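From: Glenys Penry
Date: August 2, 2020
Subject: Re: Are they ready for real chores yet?

> We keep hearing that a robot will be stacking shelves and doing the dishes
> any day now. Has anyone on the list seen one do a plain job, start to end,
> with no one standing next to it?

Not start to end, no. I have been following the handling trials at Tistutent since January, and my answer is "some parts of some jobs." Reaching a part is mostly solved. Shiny metal still gives trouble.

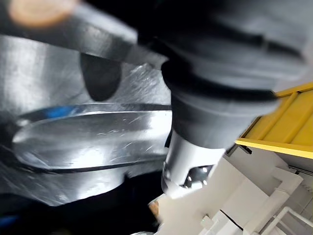

Brushed steel throws reflections back at the sensors, and Harries has had to redo the lighting twice. A person would just feel for the edge and get on with it.

Shelf work is further along. A black shoe-shaped tray on a yellow board is easy to find and has a rim to hold.
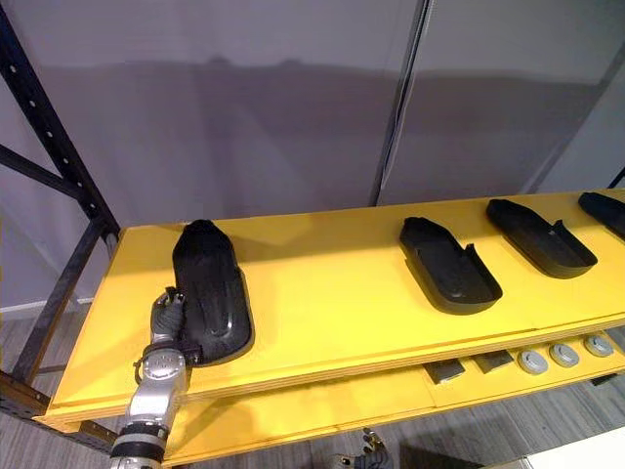 What I can't tell you is how it would do with mixed stock. Sinodik asked for 20 different shapes and we have tried 3. Speed is the other sore point – a new hire at Flivier would be well ahead by lunch.

For the home I would wait. Kitchens change every day and shelves mostly don't. Lifting one tray by the heel end is a fair test of grip, but it is a small piece of tidying up.

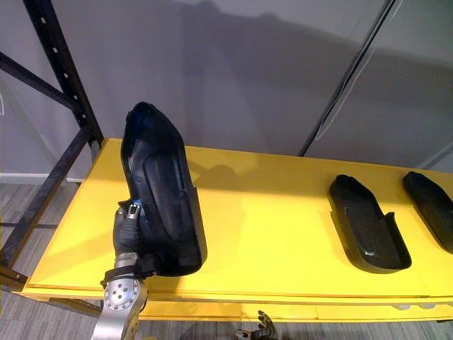 Questions I would like answered

- Who resets it when it drops a part?
- Has anyone run one through a full night shift?

Glenys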